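Paper stock moisture trials, cont.

Picked up from last entry. The Ketwood board conditioned over the weekend in the small cabinet and came out flatter than the Vadero. Both were cut from the same position on the roll, long side with the grain. The Vadero blanks still curl toward the coated face when they leave the cabinet, and the curl does not relax on the bench.

Weighed the first set before and after the oven. Sample 274 lost more than its neighbors, so I repeated it with a fresh blank from the same sheet and got the same answer. I am treating it as real. The sheet came from the outer wraps of the roll, and the outer wraps sat in the loading bay with the film torn. Dymphna Coughlan has the delivery note if anyone wants to argue with Mahmoudi over it.

Balance drifted twice during the morning. Leveled it, let it warm up longer, rezeroed between every blank. Readings taken before the releveling are struck out in the table and should not be copied into the summary sheet.

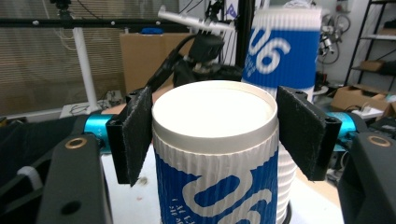

Zimelard, October 25, 2005

Second set, Ketwood only. Oven held at setpoint throughout, door opened only for loading. Blanks went in on the wire rack, not touching, and were transferred straight to the desiccator. Left them in for 900 seconds before weighing. Shorter cooling gave readings that kept creeping upward on the pan.

Sample 431 was dropped on transfer and picked up a crease. Kept for weight, excluded from the stiffness test.

Stiffness done on the old bending tester, narrow clamp, both directions. Cross-direction values scatter more than I would like. Part of this is the cutter, which leaves a burr on the trailing edge when the blade is dull. Changed the blade after blank seven and the scatter came down. The blanks before that need to be recut and rerun.

Open items:

Repeat Vadero curl with the coated face down in the cabinet.

Find out whether Mahmoudi changed the size press recipe in April. The older rolls behave differently and the label code is different too.

New silica gel for the desiccator. Indicator is pink most of the way down.

Cabinet humidity probe reads high against the wet-and-dry bulb. Correction is penciled inside the door. Use it until the probe comes back from calibration, and note in the table which figures have it applied.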